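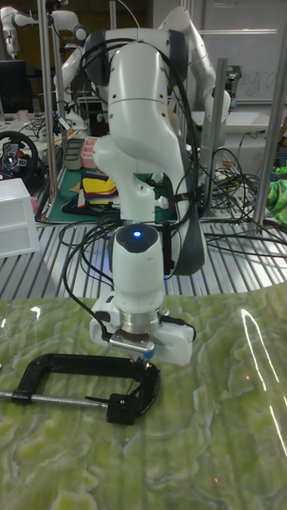

Robot arm and a black C-clamp on a green tabletop.

Candar Picture Book Records
16 February 2026
By Sándor Antal and Dénes Nyitrai

Candar is a set of catalog records for children's picture books, one record per edition. It holds 800 records in three plain text files. The records cover title, contributors, publisher, format, page count, age range and a short subject line that we wrote ourselves. There are no cover scans, no page scans and no text from inside the books.

This is release 3. If you have release 2, please replace it completely. The record IDs changed and the two can't be merged by ID.

What's in the folder

editions.csv – one row per edition, the main file
people.csv – one row per author, illustrator or translator
links.csv – joins the other two, with the role each person had
README.md – this file
CHANGES.txt – notes for each release
LICENSE.txt

All files are UTF-8 with a header row. Fields are separated by commas and quoted only where the value has a comma or a quotation mark in it. Line endings are LF. Some spreadsheet programs will strip the leading zeros from record IDs and turn long ISBNs into scientific notation. Import both columns as text.

Fields in editions.csv

record_id – five digits, stored as text. Stable from this release on.
isbn13 – no hyphens. Empty if the book doesn't carry one.
title – as printed on the title page, which isn't always how it reads on the cover.
subtitle – empty for most books.
series – series name only, without the number.
series_no – text, since a few series use letters.
publisher – the imprint name as printed.
parent – the parent company, if the copyright page names it.
year – year of this edition, taken from the copyright page.
pages – see the note below.
binding – one of: hardcover, paperback, board, library, unknown.
age_low, age_high – whole years, from the publisher's own range.
subject – one line, written by us.
language – two-letter code.
translated_from – two-letter code, empty if the book isn't a translation.
checked – yes or no.

Page counts

This field causes the most questions. Picture books often have no printed page numbers, and publishers don't agree on whether endpapers count. Some printed sheets say 32 pages for a book that a library will list as unpaged, and another seller will give the same book a different number again.

We use the publisher's figure if there is one. If there isn't, the field is left empty and not filled from sellers' pages. We tried counting by hand in release 1 and gave it up. Board books in particular came out differently depending on who did the counting and whether the inside covers had art on them. Anything from release 1 with a hand count has now been cleared.

Fields in people.csv and links.csv

person_id – starts with P.
name – in the order the person uses on the title page.
sort_name – family name first where that makes sense.
other_names – separated by semicolons.

There are no birth dates, home towns, portraits or biographies. Jacket bios are usually written by the publisher and are under copyright, and they date quickly. We took them out of the source notes before building the files.

In links.csv the role column is one of: author, illustrator, author-illustrator, translator, editor, reteller. A person who wrote and drew a book has one row with author-illustrator, not two rows. If you want to count all books a person illustrated, remember to include both roles. "Reteller" is used for folk tales where the book itself says "retold by". If the title page says "adapted by" we used author, with a mention in CHANGES.txt for each one.

Where the records come from

The first records were typed by Dénes Nyitrai from publishers' seasonal catalogs on paper, mostly as an aid for a reading list at Arkent. Later ones were entered directly from the books. Every record was made by a person reading a title page or a catalog page. Nothing was copied from a bookseller's site or a library system.

Entry was done in Vakenum, our own small form program. It isn't included here. It checks the ISBN check digit, refuses a year later than the current one and warns if age_low is greater than age_high. It doesn't check spelling, and the subject lines show it in places.

Checking

700 of the records are marked yes in the checked column. That means a second person compared the record with the physical book. The remaining records were made from a catalog page only, and we haven't had the book in hand. They are more likely to have the wrong year or binding, because catalogs are printed well before the books are and plans change. A subtitle can disappear between catalog and shelf, too.

If you need clean data, filter on checked = yes.

Subject lines

Each one is a single sentence of plain description, for instance "A bear moves to a smaller house" or "Counting to ten with boats". We avoided praise, morals and the words used in jacket copy. They don't give away endings when we could help it. Sándor Antal wrote most of them and edited the others, so the style is fairly even, but they are one reader's idea of what a book is about. Don't treat them as subject headings. For real headings you will need to match on ISBN against a library source.

Good uses

Practice data for cataloging classes. Testing import scripts, especially for books with several contributors or none. Small search projects. Building a reading list by age range, with the caution in the next section.

Poor uses

Sales or market work of any kind. There are no prices, print runs or rankings, and the choice of books follows what we had access to.

Counting how many picture books came out in a given year. The set is far too uneven for that.

Reading level. The age ranges are publishers' marketing ranges. A book marked 4 to 8 may be meant for reading aloud, and that tells you little about whether a child of six can read it alone.

Studies of who gets published. We hold no personal details and won't add them.

Known problems

Imprint names change when companies merge. We keep what is printed, so one line of books may appear under different names. The parent column helps a little but is often empty.

Reissues with new art are separate records, and reissues with only a new cover are separate too if the ISBN differs. There is no field that ties them together. We would like one, and a work-level file is planned, but the matching has to be done by hand.

Diacritics in contributors' names were lost in release 1 and restored in release 2. A few may still be missing where the catalog left them out. Corrections are very welcome here.

Books in the Au series have no printed year. The year field is empty for all of them. Please don't send us years taken from sellers' listings.

Two-language editions carry only the first language on the title page in the language column.

Changes in this release

New record IDs, five digits throughout. The old IDs mixed two schemes.
Role "author-illustrator" added. It used to be two rows.
Hand page counts cleared.
The price column is gone. It was out of date on the day it was typed.
Column "aud" split into age_low and age_high.

The next release is planned for November.

License and credit

The files may be used, copied and changed for any purpose, as long as the source is named. Please credit "Candar Picture Book Records, release 3" and keep LICENSE.txt with any copy. The license covers our records and subject lines only. It gives no rights in the books themselves.

Corrections

Send the record ID, the field, the present value and the value it should have. Tell us if you're looking at the book itself or at another listing – we only change checked records on the strength of the book. A photo of the copyright page is useful but not required. Whole-file fixes are hard for us to review, so please send them as a list of single changes.

Contact: Dénes Nyitrai, Arkent | © 2026 Candar | Back to top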